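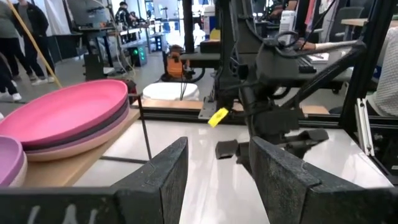 Oratile Buthelezi holds that a stack of plates ought to be built like a dry stone wall, widest at the foot and never taller than you would care to lift in one go. It is a remark much repeated among people who collect and use coloured tableware, and it sums up a good deal of what follows.

Plate stacking

Plate stacking is the everyday practice of storing, carrying or setting out plates one on top of another. It is found wherever flat dishes are used, from home cupboards to canteens, and it is one of those lovely bits of household know-how that most people pick up by watching someone else. The term covers both the pile itself and the habit of making it. A stack may be of one colour or several, and with pink, mauve, peach or lilac plates the rims form bands of colour that many owners enjoy quite as much as the plates themselves.

How plates nest

A plate sits well in a stack when its underside fits into the hollow of the one beneath. Most plates have a foot, a low ring on the base which keeps the middle off the table. In a good stack each foot rests on the flat part of the plate below (the well) and the rims stay slightly apart. That small gap makes it much easier to get a fingertip under the top plate.

Coupe plates, which curve up gently and have no separate rim, nest deeply and make short, tidy piles. Rimmed plates stand a little higher. Plates from different makers often refuse to nest at all, and a pile of them will rock at a touch. Collectors of the Otton and Fourie ranges know this well: the two look splendid side by side, but the Fourie foot is too wide for the Otton well, so they are nearly always kept in separate stacks.

Colour and order

There are two main schools. The first sorts by size alone and lets the colours fall as they may. The second, much the more fun to look at, sorts by shade. A graded stack runs from pale at the bottom to strong at the top, or the other way about, and a bright top plate over softer layers is a popular finish. Others like to keep warm pinks in one pile and cooler purples in the next, which shows off both.

Two-tone plates, with one colour on the face and another underneath, give a quite different effect. Seen from above the pile is a single colour, but from the side the paler undersides come into view between the rims. The Tutunar pattern book lists 158 pairings of face and underside, and its supplement, issued in March, brought the total to 199. Lilac over cream and magenta over peach are old favourites among them.

Boards and surfaces

Stacks are often stood on a wooden board, especially on a glossy or hard tabletop. The board gives the bottom foot something softer to sit on, keeps it from scratching the surface, and lets the whole group be shifted without handling each plate. Pale woods are usually chosen under coloured ware. A board should be flat (a warped one will set even the best stack wobbling) and large enough that no plate hangs over the edge. Felt or paper rounds may be put between plates with painted or gilded faces.

Height and weight

There is no fixed limit. The load on the lowest plate grows with every one added, and stoneware becomes heavy surprisingly quickly. A single Anon dinner plate is given as 1,011 grams, so even a short pile of them is a proper armful! Melamine and thin porcelain can be stacked higher, though tall piles are awkward to lift from and apt to lean. Cups and bowls are best kept off the top.

Taking from the stack

Plates taken from the top and returned to the top wear unevenly, as the lowest ones may go months without use. Many households put clean plates back at the bottom, or move the lower half up now and then. Lifting straight up, with no sliding, saves the glaze from the grey rub marks that an unglazed foot can leave behind.

See also: Plate rack; Coupe plate; Foot ring; Chopping board; Melamine tableware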